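Marking fixed positions on a glossy white table: gray tape or black tape?
Community Help > Workshop and Craft Room > Surfaces

Posted by Elvira Correa

I run a sorting station on a white tabletop with a slightly glossy finish. Small parts arrive in baskets, and each basket has to go back to the same place so the next person finds it without searching. At present the places are marked with tape. The table also creeps across the concrete when someone leans on it, and the marks then stop lining up with the shelf behind.

Which tape holds up best on this kind of surface, and does it leave residue? I would prefer not to paint or engrave anything, as the table goes back to the Jibrin building in April.

2 replies

Duván Mamani

Duct tape is readily available and easy to see on white, but the adhesive is rubber based. It softens with warmth and stays behind when the backing is pulled off. On a smooth tabletop the residue comes up with isopropyl alcohol and a plastic scraper. Test the alcohol on the underside first, because some coatings turn dull.

If you need a large patch, lay the strips with a small overlap and press each one down before starting the next. Cut the ends with a blade. Torn ends lift first and collect hair and dust.

Under direct lighting gray duct tape reflects nearly as much as the table does. Matte black cloth tape (gaffer tape) is easier to read from a standing position and normally removes cleaner. I replaced ours after 9 weeks at the Nedadon site and had only a faint outline to wipe off.

For the creeping, tape the feet to the floor. Degrease the concrete first. Tape applied over dust will not hold for a day.

The layout I use is a gray patch on the left, a black square on the right, and the mesh basket at the near edge between them.

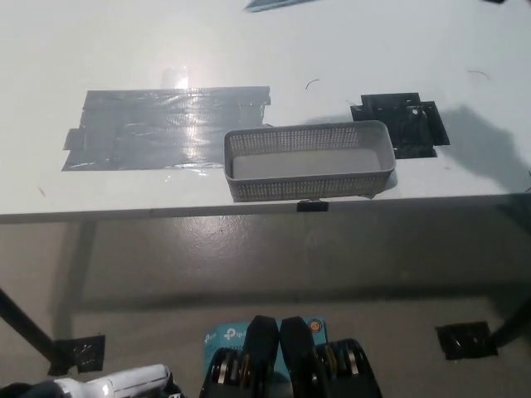
nedadon_bench

Agree on gaffer tape. A few additions.

Width: 49 mm is enough for a basket marker. Wider rolls wrinkle more on a small area.

Corners: you do not need a filled square. Four L-shaped corners use less tape and show at once if the basket is out of place. A filled patch is hidden when the basket sits on it.

Basket position: keep it back from the front edge if people walk past. Perforated plastic baskets weigh very little when empty and a sleeve will take one off the table.

Floor: tape on the feet stops slow creep only. For a table that gets leaned on, fit rubber feet. The Pristham ones I bought were 28 mm across and fit most round legs. Measure yours before ordering.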